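Saavedra Steel Storage Bin, Open Top

Product code: 916-G
Finish: grey
Load limit: 18 kg
Sold singly or in packs of four

The Saavedra is an open-topped steel bin for workshops, stores and packing benches. It comes ready welded, so there is nothing to put together, and it can go straight on to a bench or a shelf. The sides slope outwards slightly to make it easier to get a hand in and lift out small parts.

We have sold this bin under the Claltlow name since our first catalogue, and the shape has hardly changed. The grey finish is a plain paint over bare steel. It will mark with use, mostly on the slopes where parts slide down, and this does not affect the strength of the bin. Touch-up paint is sold separately in small tins.

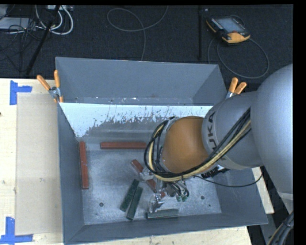
Two drain holes in the floor come as standard. If you store fine items such as washers or pins, order the rubber plugs (code 501) at the same time — they push in from below and can be taken out again for cleaning. Wash with warm water and a mild soap. Do not use wire wool.

Labels and dividers from the Stumex range do not fit this bin. Use the Ninenov clip-on label holder, which sits over the rim and takes a standard card.

Delivery
Orders placed before noon go out the same day, except on Sunday. Packs of four are sent on a pallet and someone must be there to sign for them.

Returns
Unused bins can be sent back within 18 days. Please keep the cardboard corners.

Larger orders
For special colours or orders of 1000 bins or more, ask for Lorena Carrasco in the trade office.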